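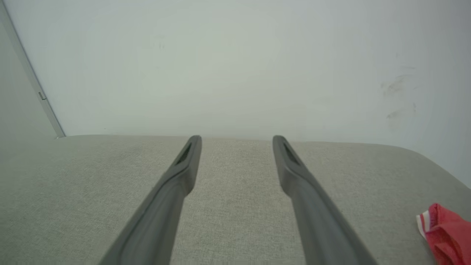
Review: Cliden Bench Practice Kit for Two-Arm Robots
Reviewed by Orsolya Pálfi
18 November 2018

The Cliden Bench Practice Kit is a box of paper. It contains a ring-bound rule book, a set of laminated cards, two pads of log sheets and a roll of floor tape. It is meant for small groups who run a pair of light arms in an ordinary room and have no safety officer down the hall. Our group fits that. Four of us share one two-arm setup and use it for cloth handling: picking up, spreading and folding clothes on upholstered seats and tables.

Before this we worked from a two-page list written by Hatem Hajji when the arms were first set up. It was a good list, but it assumed you already knew what Hatem knew. We bought the Cliden kit in January and have kept it in use up to now, through 1027 logged runs.

The rule book

There are 10 rules, each on its own spread. The left page gives the rule in one or two sentences. The right page says how to check that you are following it. I liked this layout more than I expected to. "Keep the stop button within reach" is easy to agree with. The check page asks you to sit in your normal chair, put both hands on the controls, and have a second person time how long you take to hit the button. Mine was badly placed and I had never noticed.

The rules on reach and speed are clear. You mark the floor at the farthest point either arm can get to with the gripper open, and people stay outside the tape while the arms are powered. The book tells you to measure each arm separately, even when they are the same model. Ours are, but they are mounted at slightly different heights, and the two lines came out different.

The book is weaker on soft things. It was plainly written with boxes and blocks in mind. Rule 6 says a held object must be "fully supported before release." For a block on a table that makes sense. A pair of shorts held at the waistband is never fully supported until you have let go of it. Hala Radwan wrote to Cliden about this and got a polite reply saying that cloth would be looked at in the next printing. In the meantime we use our own wording: lower until the bottom hem is resting on the surface, stop, then open.

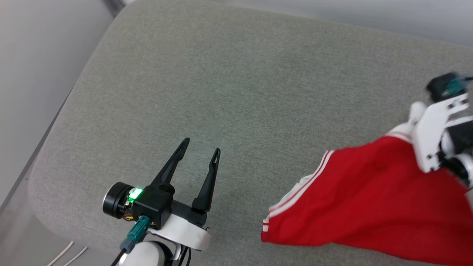 We added a second line of our own for the arm that is waiting its turn. It keeps its fingers open and stays clear of the cloth until the holding arm has stopped. Ghizlane Hajji wanted the waiting arm parked right out of the way at home position. We tried it and it slowed every run, so we settled on a short pause in the open position. I think either is fine as long as everyone in the room does the same thing. The book leaves this to the user and I would have liked a recommendation.

Cables get a spread to themselves. Power and signal lines should be tied along the arm with enough slack for the full range of motion, and anything on the floor should be taped down or moved outside the walking area. The check is to run each joint to its limits at slow speed with one person watching only the cables. Do this one even if you skip the others. On our first try a connector at the gripper was being pulled at one end of the wrist's travel.

The cards

The cards repeat the rules in short form, with a start-of-day card and an end-of-day card. They are the part we use most. The print is large and the lamination has held up. The holes are too close to the edge and two cards have torn off the ring.

The log sheets

Too many boxes. There is a line for room humidity, which we have never filled in. Hazem Bouzid made a shorter sheet with date, operator, task, stops and a space for notes, and we moved to that after the first pad ran out. The column for unplanned stops is worth keeping. Reading back over it showed us that most of ours came at the moment of grasping, with the fingers pressing too far down into a cushion. We now set the lowest height for each surface by hand before the first run, and write it at the top of the sheet.

The tape

Ordinary yellow tape. It lifts at the corners on smooth floors.

Compared with others

I have also used the Jasex wall chart, which is cheaper and covers emergency stops well but says almost nothing about daily checks. Walora sells an online course with a test at the end. It suits a new starter, though you can't hang it next to the bench.

Rating: 4 out of 5. Buy it for the rule book and the cards. If you handle cloth, rewrite Rule 6 before your first session and pin your version over theirs.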